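Melent sets aside money for a second pair of arms

July 27, 2018

The board of the Melent training workshop in Fledham has approved the purchase of a second two-arm robot station, after a discussion that began in January and was postponed two times. The order will be placed with Salminen, the company that also delivered the first station. Delivery is expected before winter.

The workshop will not buy everything it asked for. In the first request, Kyriaki Michailidis, who manages the technical side, wanted two new stations and a full set of spare grippers. The approved plan has one station, one spare gripper for each arm, and a service agreement for the first two years. The second new station is moved to next year's budget and will be discussed again when the costs of this year are known.

"I am satisfied, although I would lie if I said I am very happy," said Michailidis. "With one station we always have a line of people who wait. With two we can plan a week properly. Three would have been comfortable."

The station now in the workshop has been in use for 718 hours, according to the log which the users fill in by hand. The board asked for this number before it wanted to talk about money. Hemi McPhee, who prepared the figures, also went through the bookings and found that 51 of them had to be moved to another day because the station was already taken. He said that this convinced more members than any technical argument.

A cheaper offer came from Tesitz. It was lower in the purchase price, but the arms had a different mounting and a different control program, and the exercises written for the present station would have to be done again. Mercedes Cáceres, who writes most of these exercises, estimated that the work would take her the whole autumn. The board decided that her time was also a cost and put it in the comparison. After this the difference between the two offers became small.

Not all were of the same opinion. Kane Sheehan voted for the Tesitz offer and asked that this be written in the minutes. He thinks it is a risk to depend on one supplier for both stations – if the price of spare parts goes up, the workshop can only pay. Michailidis answered that a shared stock of parts makes the risk smaller, and that hoses and cable ties can be bought anywhere. The two did not agree in the end, but Sheehan will take part in the installation.

The room also needs some preparation. A new power line must be laid to the north wall, and the old storage shelves will be moved to the corridor. The electrical work is paid from the building budget and is not included in the approved sum. Users should expect that the room is closed for a few days while this is done. The dates will be put on the door.

Carys Kemeys, who plans the bookings, wants to divide the work between the two stations when the new one is ready. Long tasks will stay on the old station, and the new one will be for beginners and for short bookings. Small materials are a separate line in the plan, and it is a modest one, for such things as markers, whiteboards and hand tools. Exercises with a pen belong to the ones she wants to offer more often: the word "Better" on the small whiteboard, in green marker with a second word after it in loose loops, is the kind of writing that lets a beginner see at once how a line was made. Wishes for the new booking plan can be given to her until the end of next month.

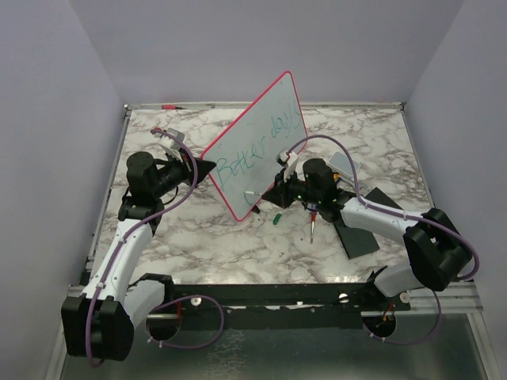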